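Hauswirtschaft Grundlagen, Skript 4: Schlafraum richten
2024-07-09, Redaktion Skripte

Kurze Mitschrift zum Praxisteil, bitte ergänzen. Reihenfolge ist immer: Bett, Matratzen, Abfall, Kleinkram. Wer mit dem Kleinkram anfängt, räumt zweimal.

1. Bett
Erst alles runter, was nicht Laken ist. Decke ausschütteln, Kissen ans Kopfende, Nackenrolle quer davor. Dann Laken von der Mitte nach außen glattstreichen, Ecken zuletzt. Im Übungsraum: graubeiges Laken mit blassem Blumen- und Blattmuster, die rosa Decke mit den Tiergesichtern liegt noch als Haufen an der Seite. Falten sieht man am besten gegen das Tageslicht, also Vorhang auf.

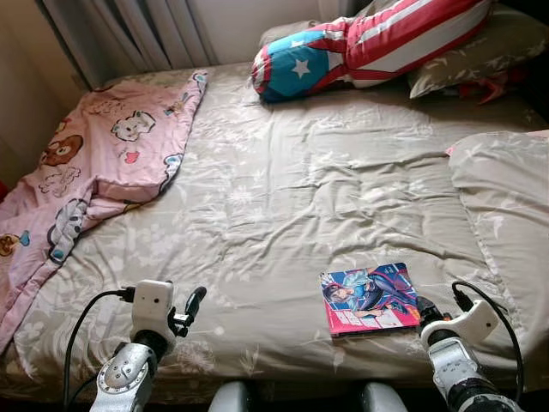 2. Matratzen an der Wand
Hochkant auf die lange Kante, leicht schräg, nie auf die Ecke. Etikett prüfen, Flecken ins Blatt Fliva eintragen (Ort, Größe, Farbe). Bei der blass graugrünen mit dem hellen Keder: kleine gelbliche Stellen im unteren Teil, Bezug etwas verblichen. Nicht nass reiben! Erst absaugen, dann Polsterreiniger an verdeckter Stelle testen, 5 Minuten warten. Tür muss frei bleiben.

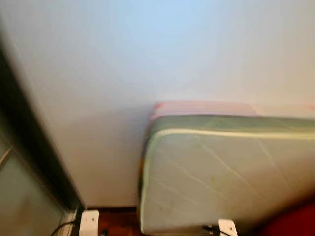 Fachbereich Hauswirtschaft, Lerngruppe Villalobos

Zum Lüften noch: Fenster ganz auf, nicht kippen. Abstand zwischen Wand und Matratze lassen, sonst staut sich die Feuchtigkeit dahinter. Kommt in der Prüfung dran.

3. Abfall
Pappe und Papiertücher landen gern zusammen im Eimer, auch kleine Schachteln mit Barcode. Trennen: Karton flach drücken, ins Altpapier. Benutzte Tücher in den Restmüll. Eimer erst leeren wenn Boden gefegt ist, auf Parkett immer in Richtung der Stäbe wischen, beim Würfelmuster halt feldweise. Nebelfeucht, nicht mehr. 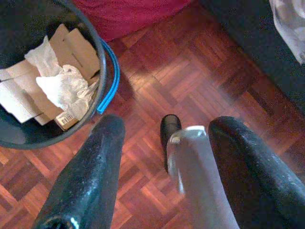

4. Kleinkram und Hefte
Comics, Hefte, Taschenbücher stehend ins Regal, Rücken nach vorn. Nicht am Umschlag allein hochziehen, sonst reißt der Falz. Geknickte Ecken glattlegen, über Nacht beschweren. Maximal 3 Stapel pro Fach, Großformate liegend. Was keinen Platz hat, kommt in die Kiste Hinura und wird am Ende der Stunde gemeinsam einsortiet.

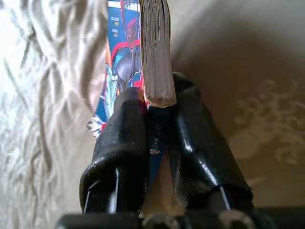
Abb. 4: Comicheft mit Spider-Man auf dem Umschlag, hochkant gehalten

Hausaufgabe: eigenes Zimmer nach Schema, Zeiten pro Schritt notieren. Abgabe vor der nächsten Einheit, eine Seite reicht.

Weitere Skripte
- Skript 3: Wäsche sortieren und falten
- Skript 5: Böden, Pflege und Mittel
- Arbeitsblatt Dustthorpe: Staub von oben nach unten
- Checkliste Fliva (Flecken)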